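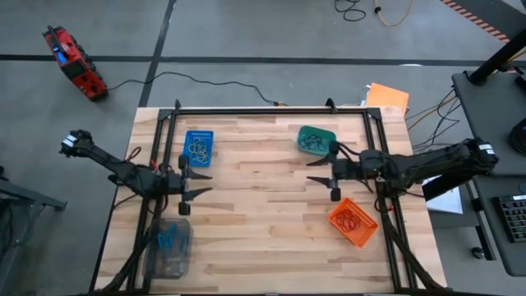 Four little containers on a wooden tabletop, each with its own kind of thing inside.

Sorting Things Out: Why We Put Like With Like

Do you have a drawer at home where everything ends up? Most families do. Ours is in the kitchen, under the toaster, and if you pull it open too fast a battery rolls to the back and you have to fish for it with a wooden spoon. There are pens in there, and birthday candles, and a key that doesn't open anything we own. Somewhere underneath it all there are rubber bands, and you can bet that when somebody needs one, it will take ages to find.

Now look at the tabletop at the top of this page. There's a blue basket with a tangle of tan bands or cords, a green tray with black rubber bands, and an orange basket with dark red-brown ones. The fourth container is clear, and the things in it are blue. If I asked you to bring me a black rubber band, you'd know where to reach before I'd even finished asking!

Putting things into groups like this is called sorting. You have been doing it since you were very small, probably with blocks or socks, and grown-ups do it all day long without noticing.

What is a sorting rule?

Before you sort anything you need a rule. A rule is just the question you ask about each thing as you pick it up. "What color is it?" is a good one, and it's often the first one people think of. But you could also ask how big it is, or what it's made of, or what it's for, or whether it still works.

The funny part is that the same pile can be sorted in lots of different ways, and all of them can be right. Suppose you have a heap of rubber bands. Eleri might sort them by color and end up with a black group and a tan group. Torquil might sort the very same heap by size, with skinny little ones over here and big wide ones over there. They'd get different groups and neither of them would have made a mistake. They were asking different questions.

So how do you choose? Think about what you'll want later. If you are making a bracelet, color matters a lot. If you are trying to hold a big roll of drawings shut, you don't care what color the band is, you care whether it will stretch far enough.

Why use different containers?

You could sort things into piles on a table, and for a while that would be fine. Then somebody opens a window, or the cat walks through, and you are back where you started. Sides keep a group together. That's really all a basket is, when you think about it — a floor with sides.

Different containers are good at different jobs. A mesh basket is full of small holes, so crumbs and dust can fall out, and you get a bit of a peek inside. A see-through bin lets you check what's in it without picking it up. A tray is easy to reach into (although it's easy to knock things out of, too, as I know very well). And when each container is a different color, your brain learns the colors quickly. After a few days you stop thinking "Where do the black bands live?" and your hand just goes to the green one.

Did you notice that the colors of the containers don't match the colors of the bands? The black bands are in a green tray, and the tan tangle is in a blue basket. That's all right. A container's color is like a name tag, and it works as long as everyone in the house remembers whose name it is.

What makes a rubber band stretchy?

While we're here, let's talk about the bands themselves. Rubber is made of very, very long, thin bits called molecules, much too small to see. When the band is resting they are all curled up and tangled, a little like cooked spaghetti in a bowl. Pull the band and they straighten out. Let go and they curl back up again, and the band snaps back to its old shape.

Old bands lose their stretch. Sunlight and air slowly change the rubber until it turns dry and crumbly, so keep yours somewhere shady.

Try it yourself

You will need a messy drawer or a box of odds and ends, and a few small containers. Yogurt cups work well. Ask a grown-up to check for anything sharp first, and keep small pieces away from babies and pets. Don't shoot rubber bands at anybody, please, even if they started it.

Tip everything out on a table. Choose your rule and say it out loud. Pick things up one at a time and put each one where it belongs. If you find something that doesn't fit anywhere, start an "I don't know" cup and come back to it at the end.

When you've finished, tip it all out and sort again with a new rule. Sioned Vaughan's class did this with a jar of 166 buttons and came up with seven different rules, including "buttons that look like they belong to a grandpa."

Words to know

Sort: to put things into groups that go together.
Mesh: material with lots of small holes in it, like a net.
Molecule: a tiny piece of a material, far too small to see.

Written by Emrys Penry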